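Wurkby launches toy library lending scheme for families in Dondcombe

Parents can now borrow large toys for six weeks at a time

Wurkby, the household lending organisation, has opened a toy library in Dondcombe. The service began lending in April and is open to any family, childminder or playgroup with an address in the town or the surrounding villages.

The toy library runs alongside the existing Wurkby tool and appliance loans and uses the same membership card. Existing members do not need to register again. They can add toy loans to their account at the front desk or by telephone.

At launch the catalogue holds 241 toys. It includes building sets, ride-on toys, dolls' houses, train tables, musical instruments, puzzles and pretend play items. The larger pieces are kept at a separate store on Kultlow Lane and are brought over on request, so members should reserve them at least two working days before they want to collect.

Savita Sandhu, who manages the Dondcombe branch, said: "People had been asking us for toys almost since we started lending drills and carpet cleaners. Big toys cost a lot, they take up half a room, and children grow out of them. A family might want a train table for the winter and then want the floor back."

The decision to open the service followed a survey of members, which received 2,403 replies. Storage space at home was the reason most often given for wanting to borrow a toy instead of buying one. Price came second. Many parents also said they would like to try a toy before spending money on it, and several childminders asked for longer loans so that they could plan a half term's activities.

How lending works

Each household may borrow up to three toys at once, of which one may be a large item. Loans last six weeks and can be renewed once if no other member has made a reservation. Childminders and playgroups may borrow up to eight toys, including two large items.

There is no charge for small toys. Large items carry a loan fee of £6, which goes towards cleaning, repairs and replacement parts. The fee is waived for families on the reduced membership rate. Members are asked to report missing or broken pieces when they return a toy. No charge is made for ordinary wear.

Every toy is cleaned and checked between loans. Checks are carried out under Tarun Dubey, workshop supervisor, whose team already tests the organisation's power tools.

"The checks are simple but they take time," he said. "We go over the fixings, look for splinters and sharp edges, and count the pieces against the card. If something is not right it stays in the workshop until it is. We would sooner tell a member there is a delay than send a toy out with a loose screw."

Large items are lent fully assembled where possible. Members collecting by car should measure the boot first, and staff can give the dimensions of any item over the telephone. Delivery within Dondcombe is available on Tuesday afternoons from 2pm and must be booked in advance.

Play kitchens have a section of their own in the catalogue, next to the shops and workbenches.
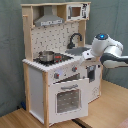
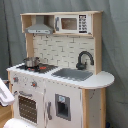 Play kitchen with range hood and toy microwave.

Funding for the first year has come from Costache, the furniture retailer, which has also given the shelving for the Kultlow Lane store. Wurkby will meet the running costs from the second year onwards through membership income and loan fees.

Lok-yiu Fang, community grants officer at Costache, said: "We were looking for a project that would still be going after our money had been spent. Wurkby had a clear plan for that and a branch that people already use."

Donations

Wurkby is accepting donated toys in good condition. Wooden and hard plastic toys are preferred. Soft toys, battery chargers and anything with a missing safety label cannot be accepted. Donors should ring before bringing in large items, as the branch has little room to hold them.

A second toy library is being considered for next year. Its location has not been decided.

Membership forms are available at the Dondcombe branch during opening hours.

Media enquiries: Kanchan Jaiswal, press office, Wurkby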